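Kirnex group reports grip-force labels from finger bending alone

2024-03-20

Researchers at the Lemdale laboratory of Kirnex have published a method for estimating how hard a hand-held gripper is squeezing an object, using only the images from the camera mounted on the tool. The report, by Zdenka Obradović, Kamol Hemmin and Rawiri Costigan, was posted on the group's site this week together with the training code.

Hand-held grippers are widely used to record demonstrations for robot arms. A person picks up an object with the tool, the camera stores what the fingers did, and a policy is later trained on the recordings. Finger position can be read from the images without much trouble. Force is harder. A policy that knows only the opening width will often close on a soft object to the correct width and still drop it, or crush it when the next sample of the same item is slightly wider.

The usual fix is a load cell in each finger. The Lemdale group had built such a version, named Skaveck, but found that the wiring limited wrist motion and that the cells drifted over a long session. In the new work Skaveck is used only for calibration. An operator makes a set of squeezes on reference blocks with the instrumented fingers, and a small network learns to match the measured force to the displacement of the finger linkage in the image. The cells are then removed and recording continues with plain fingers.

The network looks at a narrow strip of each image that covers the finger pads and the pivots below them. It is not given the object. According to the report, this was done to stop the model from guessing force from object type, a shortcut that appeared in early trials and gave good scores on known items and poor ones on anything new.

The data set holds 748 demonstrations across 49 objects, recorded by 6 operators. Objects were chosen for uneven stiffness: paper cups, foam fruit, sponges, folded cloth, and sports items with a rigid end and a fragile one.
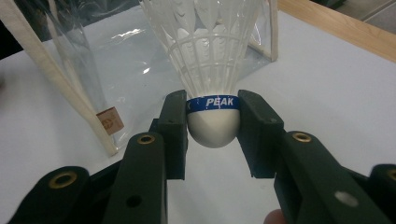 Items in the last category caused the most trouble. A shuttlecock held by the base tolerates nearly any force the tool can apply, while the same force on the skirt deforms it. The authors labeled grasp location by hand for these objects and trained the policy on force and location together. With force labels included, damaged or dropped objects fell to 14 percent of trials, compared with 49 percent for the width-only baseline.

The method has limits. Calibration is valid for one set of fingers - a reprinted pair needs a new session - and the estimate degrades when the operator's hand covers the lower pivots. Twisting loads are not modeled. The report also notes that forces near zero can't be separated from light contact, so the first moment of touch is still taken from the opening width.

Roksolana Fedoruk of Kinnunen, who tested the code on a different gripper, said the calibration transferred after changes to the strip size but that results on cloth were weaker than those in the report. "The linkage on ours is stiffer, so there is less bending to see," she said.

The group plans to release the full recordings in May. A version with a second camera facing the pivots is being built by Chalerm Mahawong at the same laboratory.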